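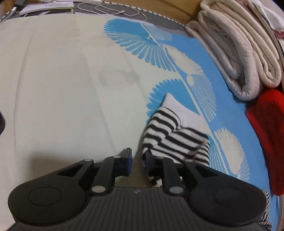 Stripy socks: fold, roll or just chuck them in?

maeve_sheehan
Right, sock people, I need you! I've finally had a proper go at the laundry pile and I'm converted to doing it all on the bed. Everything goes out flat on the blanket, black and white stripes everywhere, and you can spot a pair so much faster than digging in a basket. My question is what you do once they're matched. I've been turning one cuff over the other and it's lovely and quick, but my sister says I'm ruining the elastic.

pegbag70
Your sister's right, sorry. Turned cuffs go baggy. I lay one on top of the other, fold in thirds and stand them up in the drawer. Takes 2 seconds more per pair.

JanainaR
Oh I love this thread already! Cuff turner here, always have been, and I've got stripy ones from years ago that still stay up. Cheap elastic goes whatever you do to it — good elastic doesn't mind.

pegbag70
Mine weren't cheap. They still went.

JanainaR
Do you tumble them though? Heat did for all of mine before I got the airer.

pegbag70
...yes. Low setting.

maeve_sheehan
Ha, well I don't own a dryer so maybe I'm safe! Other thing — stripes. How fussy are you about matching? I've got several lots that look identical until you put them side by side and one has slightly thicker black bands. Drives me up the wall, in a nice way.

oddsocks_frota
Not fussy at all. Black and white is black and white. Nobody looks at your ankles.

JanainaR
No no no, you have to line the bands up at the heel! It's the best bit. I put the radio on and do the whole lot in one go. A stitch of coloured thread inside the toe sorts out the lookalikes, red for one lot and green for the other.

maeve_sheehan
Coloured thread is genius, doing that tonight. What about the ones with a plain white cuff?

JanainaR
Same thing, inside the toe. It would show through on the cuff.

pegbag70
I'd still fold them.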